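How Long Is It? All About Rulers

A ruler is a tool for finding out how long something is. It has a straight edge with small lines along it, called tick marks. The space between two marks is always the same size.

To measure a pencil, lay it next to the ruler. Line up one end with the zero mark. Then look at the other end and read the number beside it. Check where the zero is first – on some rulers it sits a little way in from the edge.

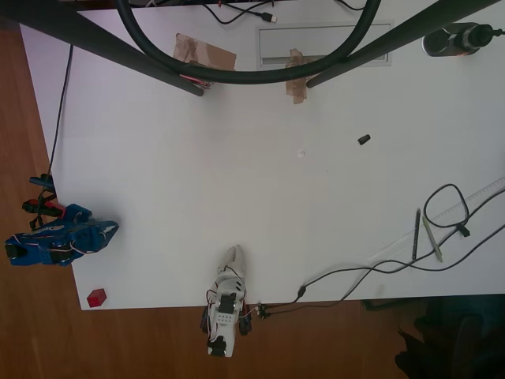 Many rulers are clear plastic. You can see through them, so it is easy to line them up with a drawing underneath. Clear rulers can be hard to spot on a white table, so look twice before you say yours is lost.

Some things are not straight. A cable, for example, may lie in a loop. Run a piece of string along it, then pull the string straight and measure that.

Rulers use different units. On a metric ruler, the long numbered marks are centimeters. It takes 100 of them to make one meter. A small block might be only 2 centimeters wide.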